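Chapter 9
Borrowing, Lending and the Price of Waiting

When I was nineteen I lent my cousin 200 pounds so he could buy a moped. He promised to pay me back in November, and he did, to the penny. I was delighted, and it took me years to see that I'd made a small loss on the deal (and I still haven't told him!). Prices had gone up while my money was away, and I'd gone without a winter coat into the bargain. What I should have asked for, if I'd been a harder sort of person, was interest.

Interest is what this chapter is about. You have met it already if you've ever had a savings account, a student loan or a credit card, and you may well think of it as something banks simply do to people. I'd like you to think of it as a price instead, the same as the price of a loaf or a bus ticket. Somebody wants money now, somebody else is willing to wait, and the interest rate is what they settle on between them.

We'll start in Calthorpe, the market town I made up for Chapter 2, and go back to the Penner bakery. You'll remember that the Penners had one oven and a queue out of the door. Now they want a second oven and they haven't got the cash. Should they borrow? It depends on what the oven would earn, what the loan would cost and how sure they are that the queue will still be there next year. Most of the sums are easy. The last bit is the part people get wrong, and I've got it wrong myself more than once.

After that we look at risk. A lender who expects 9 borrowers in every 200 to fail has to get that money back from somewhere, and it comes out of the pockets of everyone who pays on time. My colleague Rocío Betancur tried out this section on her evening class and told me it caused the loudest row of the term, so do argue about it if you get the chance.

Towards the end we come to firms that borrow to buy machinery, and a longer case study on the Vistov packaging works, which has to choose between a 40-month loan and a 90-month one.
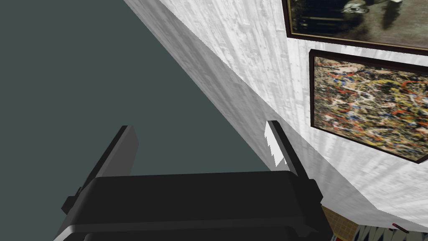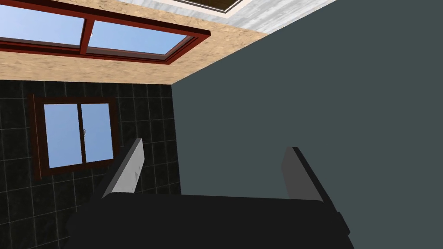

Two views of a black gripper, open and holding nothing.

Before you start

You'll need percentages, and you'll need to be happy reading a simple line graph. If it's been a while, go back to the practice questions at the end of Chapter 3 and do the first page. A calculator is fine all the way through. Keep your notes on the Coria savings club from the last chapter handy too, as we'll be using the same table again in section 9.2.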